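**Bathroom access check - Unit 6, Grurnia building**
Walk-through by Jasmina Halilović, December. Copy to Josiane Lefèvre at Stekton before they order anything.

Started 9:15, tenant home, let me go through everything. OK / FIX / ASK as usual.

**Entry and floor**

- [x] Door opens outward - OK. Handle is a lever, easy to push down.
- [ ] Threshold strip - FIX. Sticks up at the hinge side, caught my shoe on it twice. Needs a beveled one.
- [x] Floor tile grip - OK dry. Poured a cup of water on it, still fine.
- [ ] Bath mat - FIX. No rubber backing, slides all over. Tenant says she likes the color. Told her same color exists with backing.
- [x] Light switch reachable from hallway - OK.
- [ ] Night light - missing. Outlet by the mirror is free, tested it, GFCI trips and resets.

**Tub and shower**

- [ ] Grab bar, long wall - FIX, urgent. Moves when I lean on it. Upper flange is into drywall only, no blocking behind. Do not just tighten the screws again, somebody allready did that.
- [x] Grab bar, faucet end - OK, solid.
- [ ] Tub step-over height - ASK. Tenant lifts her left leg with her hand to get in. Wants to keep the tub, doesn't want a walk-in. Sakberg does a cut-down insert, Josiane please get a price.
- [ ] Non-slip strips in tub - FIX. 2 peeling at the drain end, rest worn smooth. Replace the whole set.
- [x] Hand shower - OK. Hose reaches a seated person, slide bar holds.
- [ ] Shower seat - FIX. One foot missing its rubber tip. Tenant has been putting a folded washcloth under it. Took the washcloth away, sorry.
- [ ] Curtain rod - tension type, and she grabs it. Swap for a screw-mounted one, and tell her it still isn't a handrail.
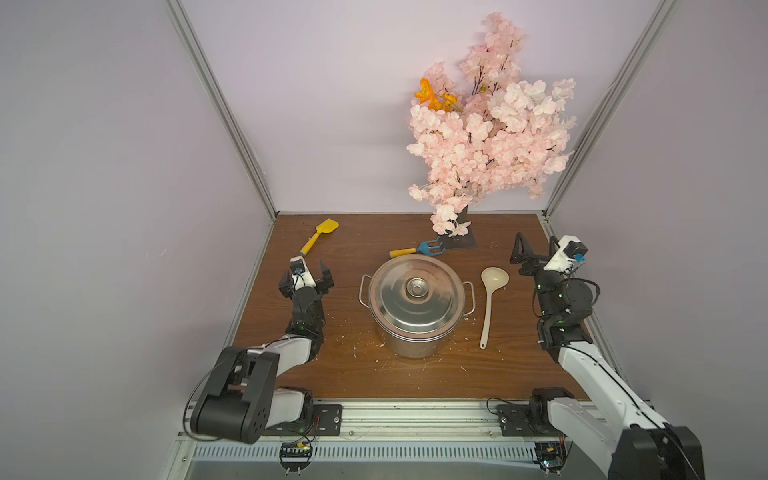 **Hot water**

- [ ] Temp at tub faucet - FIX. Way too hot after a minute of running. Anti-scald valve is there, tag 1327, but the dial is turned all the way up. Plumber to reset and re-check with thermometer.
- [x] Hot/cold marked clearly - OK, I could read it without my glasses.
- [ ] Drain - slow. Water over my ankles by the end of a normal shower, she says. Snake it.

**Toilet and sink**

- [x] Seat height - OK with the riser on. Clamps tight.
- [ ] Paper holder - too far back, she has to twist round to reach. Move foward.
- [x] Sink firm to wall - OK.
- [ ] Cabinet under sink - cleaning stuff piled up, bottle on its side. Cleared it while I was there.

**Comments**

Angelovski quoted for the grab bar last spring and never came. Not waiting on them again. If Stekton can do the blocking and the bar in one visit, go ahead, budget line has more than 50 dollars left over for the small stuff (strips, rubber tip, mat).

Long wall bar comes first. She was told not to use it, I hung a tag on it. Tub insert can wait for the price.

Call before coming, she doesn't hear the buzzer with the fan on.

J.H.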